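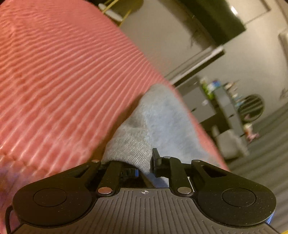
Última alteração: novembro, 16:40

Skudine Meias – ficha do conjunto de dados

Resumo
Demonstrações de manipulação de meias em ambiente doméstico, recolhidas com uma pinça de mão com câmara. O conjunto contém 106 episódios, gravados por 2 operadores em 5 divisões. Destina-se ao treino de políticas por imitação para tarefas com têxteis pequenos.

Responsáveis
Sorin Bălan (recolha, calibração)
Devendra Rana (anotação, formato)

Tarefa
Aproximar a pinça de uma meia pousada sobre uma superfície macia, fechar as garras sobre a malha, levantar e depositar no recipiente indicado no campo "destino". A meia pode estar esticada, dobrada ou amarrotada. As superfícies incluem tecidos canelados, como o cor-de-rosa em que assenta a meia cinzenta. Nestes tecidos as nervuras são frequentemente confundidas com a orla da peça; convém avaliá-los em separado.

Recolha
O operador segura a pinça e executa a tarefa com uma só mão. Não há robô presente durante a gravação. A trajetória é estimada a partir do vídeo e da unidade inercial; a abertura das garras é registada pelo módulo Zelex. A lente é grande angular e as linhas retas aparecem curvas. As imagens são distribuídas sem retificação – os parâmetros intrínsecos estão em calib/.

Estrutura
episodios/ : um diretório por demonstração
calib/ : intrínsecos e transformação câmara–pinça
meta.csv : operador, divisão, superfície, destino, resultado
divisoes.txt : partição de treino e teste, feita por divisão

Anotação
Cada episódio está segmentado em aproximação, fecho, elevação e depósito. As fronteiras foram marcadas à mão na ferramenta Kashyap. Seis episódios têm a fronteira do fecho marcada como incerta (campo "fecho_ok" = 0), por oclusão das garras pelo tecido.

Limitações conhecidas
Desfocagem de movimento no fundo em rotações rápidas do pulso.
Inclinação da câmara muito variável; não assumir horizonte nivelado.
Sem medição de força. O contacto tem de ser inferido da imagem e da abertura.
As divisões têm mobiliário e objetos pessoais ao fundo. Não tentar identificar os residentes.

Utilização
Uso em investigação, com citação do projeto Brimatum. Erros de anotação: abrir um registo no repositório com o número do episódio e o instante em segundos.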